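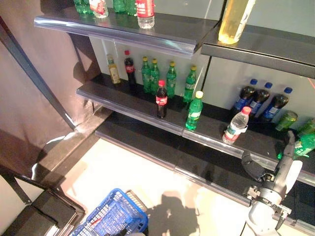
**Figure 6.1** Soft drinks on dark gray shelving. Find the bottles that are lying down.

# Chapter 6: The Drinks Shelf

Few people have ever driven across town to admire a shelf of soda. They come in thirsty, look for a color they know, and leave. Your job, for the next 31 pages, is to care a great deal about something your customers will look at for less time than it takes to find a parking spot.

Start with Figure 6.1 and look at the middle shelf. The green bottles with yellow caps make a loose row, and the last of them has drifted a little forward. Dark bottles with blue caps have a place against the wall on the right. So far, so good. Then there is the clear bottle with the red cap, lying at an angle in front of them, and a green one on its side at the far right end. The shelf below holds nothing at all, which at least makes it easy to dust.

A shopper can still buy a drink from a shelf in this state. Shoppers are forgiving that way. They will step over a basket, reach past two things they don't want, and put the wrong one back wherever their hand happens to be. Most of the disorder you'll meet in this trade is made by perfectly nice people in exactly this manner, and you should resist the urge to follow them down the aisle.

## Facing, blocking, and other grand words

The trade has a name for everything, including pulling a bottle forward. **Facing** means bringing stock to the front of the shelf with the label turned toward the shopper. **Blocking** means keeping like with like, so that each product makes one solid patch of color. A **stray** is any item sitting in another item's block. A **faller** is what it sounds like.

Blocking works best when you trust the caps. From a few steps back, a label is a smudge with ambitions. The cap is small, but it sits on top and is usually a single color, and the eye will pick it up against a plain wall long before it reads a word.

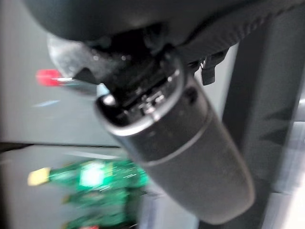 **Figure 6.2** Bright red on pale gray. The color comes through when little else is sharp.

Keep that in mind when you plan a shelf. Two products with the same cap color, set side by side, will be mistaken for each other all day long. The Ganmont store plan, which we'll use for the exercises, puts Trimov Lemon next to Trimov Lime. Both have the same cap. Section 6.4 deals with the results.

## What you will need

- the Ganmont store plan, folded inside the back cover
- the Orozco stock sheet for March, which lists 28 drinks and has one mistake in it
- a damp cloth
- a shelf, preferably one you are allowed to touch

If your class has no shelf, a bookcase will do. The Prandodis workbook suggests filling it with empty bottles. Rinse them first. Screw the caps back on, too, or the part about caps will be hard to follow.

## Before you read on

Go back to Figure 6.1 and write down the first three things you would move, in order. Keep the list. You'll need it in Section 6.2, where we start at the back of the shelf and work forward.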